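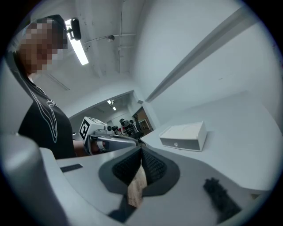 Getting a stuck drawer box open without wrecking it?
I've been sorting out my late aunt's craft stuff since August and I'm down to the awkward bits. One of them is a little box that spent years in a damp closet, and the front won't budge. It's the same general idea as the white one on the table, with a lid and a small round silver knob near the center of the front, and the knob is all I have to pull on. I've tugged at it until my fingers hurt and I'm scared the knob will come off in my hand. It's a Dilladeo, if that helps (the sticker on the bottom says model 174). I can hear buttons rattling in there! Any ideas before I get out the butter knife?
Posted by Soo-ah Moon

Ha-neul Yang
Please don't use the butter knife, I did that to a painted box once and chipped the whole front edge. Check the knob first. On a lot of these it's held by one screw from the inside, so if it spins when you turn it, stop pulling on it. Then leave the box somewhere dry for a week or two, no heater, no hair dryer. Swollen wood goes down by itself if you let it. After that hold the box front side down over a folded towel, tap the back with your palm, and wiggle the front a little left and right. Mine came out on maybe the fifth tap and I got buttons all over the rug. Once it's open, rub a plain candle along the runners.
Oh, and look at whether it's been painted shut. If there's paint across the gap, run a thin blade lightly along the line before you do anything else.

Rirkard89
candle wax works. or just buy a new one lol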